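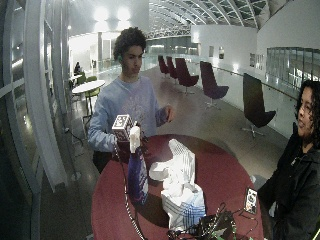 From: Giuliana Huanca
To: demo-by-hand list
Date: 8th March
Subject: Re: marker cube on the bottle, any good?

Vsevolod Vakulenko wrote:
> Is the Salazar group still doing its teaching with the printed cube? We tried
> one at Rokell and lost tracking whenever a thumb went over a face. Also, do
> you need a proper lab for it?

Hi Vsevolod, hi all,

Yes, still the cube, and I love it! No lab needed — we set up on the red table in the gallery, with the blue bottle and the carrier bag, and people walking past can have a go. Hernán had never shown a robot anything before and he was comfortable after 9 tries.

On thumbs: hold it low, by the edges, and turn it so two faces stay clear. We keep any demo where tracking drops for fewer than 8 frames and fill the gap afterwards. Out of 164 demos we have thrown away very few that way.

The bag is the fun bit (it never sits the same way twice), so please don't tidy yours between goes. Let it crumple.

Maribel has the cube template if you want to print one. I'd love to see your Rokell recordings too, even the bad ones — could you put a few up before May?

Giuliana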